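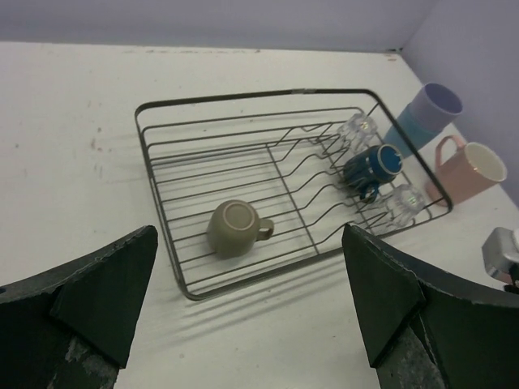
El portátil se apaga solo con la batería al 45 % y luego no arranca sin el cargador

Publicado en: Portátiles y sobremesa > Batería y alimentación

delfi_norte
15 ene. 2018

Tengo un portátil Trendus de 15 pulgadas comprado de segunda mano. Hasta las navidades iba bien. Desde primeros de enero, cuando lo uso con la batería, se apaga de golpe al llegar al 45 %, sin aviso y sin guardar nada. Si pulso el botón se enciende el led azul un momento y se vuelve a apagar. En cuanto conecto el cargador arranca normal y Windows marca otra vez 45 %, o a veces 44.

Con el cargador puesto puedo estar toda la tarde sin ningún problema, también con juegos, así que no creo que sea temperatura.

Lo que he probado:

Desinstalar la batería en el administrador de dispositivos y reiniciar.
Cambiar el plan de energía a equilibrado y luego a economizador.
Quitar la batería, mantener pulsado el encendido medio minuto y volver a ponerla.
Actualizar Windows 10. De la BIOS no he tocado nada porque me da respeto.

Con lo de quitar la batería aguantó una tarde hasta el 38 %, pero al día siguiente volvió a lo mismo. El cargador no es el original, es un Wemar que venía con el equipo. La batería sí parece la de fábrica, por lo menos lleva la misma marca que el portátil.

¿Es la batería o puede ser la placa? No quiero gastarme el dinero en una batería y que siga igual.

Gracias.

pixelroto

A mí me pasaba y era un virus. Formatea y sales de dudas.

mesa_de_taller

No formatees todavía. Si fuera cosa de Windows, el equipo no se negaría a arrancar después sin el cargador, porque en ese momento Windows ni siquiera se ha cargado. Puedes comprobarlo fácil: entra en la BIOS, desconecta el cargador y déjalo ahí quieto. Si se apaga también en esa pantalla, el sistema queda descartado.

Por lo que cuentas es casi seguro la batería. El porcentaje que ves es un cálculo que hace el chip de la propia batería, y cuando una de las celdas está gastada la tensión cae de repente aunque el cálculo diga que queda casi la mitad. El equipo se queda sin corriente y se apaga. Al volver a pulsar el botón pide un pico que la celda mala no puede dar, y por eso ves el led y nada más.

Para verlo con números, abre el símbolo del sistema como administrador y escribe:

powercfg /batteryreport

Te crea un archivo HTML y te dice en qué carpeta lo ha dejado. Ábrelo con el navegador y mira estas líneas:

DESIGN CAPACITY: la capacidad de fábrica.
FULL CHARGE CAPACITY: la que admite ahora.
CYCLE COUNT: los ciclos de carga. Muchos modelos no lo informan y sale un guion.

Si la segunda está por debajo de la mitad de la primera, yo cambiaría la batería sin darle más vueltas. Si salen muy parecidas, tampoco te fíes del todo -- con una celda mala el chip puede seguir dando un dato antiguo. Más abajo en el informe está el historial de uso reciente, y ahí se ve si el porcentaje baja poco a poco o se corta en seco.

Sobre calibrar (cargar al 100 %, descargar del todo y volver a cargar): puede corregir el porcentaje, pero no arregla una celda. Con una vez basta. Si no cambia nada, no insistas.

El cargador lo dejaría para después. Mira que el voltaje de la etiqueta sea el mismo que pone debajo del portátil y que el amperaje sea igual o mayor. Si cumple las dos cosas, no es la causa de que se apague sin él.

Y si al final compras batería, busca por la referencia impresa en la etiqueta de la tuya, no por el modelo del portátil. En una misma serie hay conectores distintos.

butano_89

Yo tuve un caso parecido con un Butix y al final era el conector de la batería, que tenía 2 contactos sucios. Lo limpié con alcohol isopropílico y un bastoncillo y lleva así más de 2 años. Como la tuya se saca, no pierdes nada por mirarlo antes de comprar. Con el equipo apagado y el cargador fuera, claro.

Lo que dice el compañero del informe hazlo también. En el mío la capacidad salía bien y por eso me puse a mirar el conector.

Si compras compatible, la Delacroix que le puse a otro portátil me salió regular, al mes ya marcaba saltos raros. Preferiría una original aunque cueste más.

delfi_norte

He hecho la prueba de la BIOS y se apaga ahí también, a los pocos minutos de quitar el cargador. En el informe la capacidad actual sale bastante por debajo de la mitad de la de diseño y en ciclos pone 905. Los contactos los he limpiado y sigue igual.

El voltaje del cargador coincide con el de la etiqueta. Voy a pedir la batería con la referencia y cuando la tenga puesta escribo el resultado.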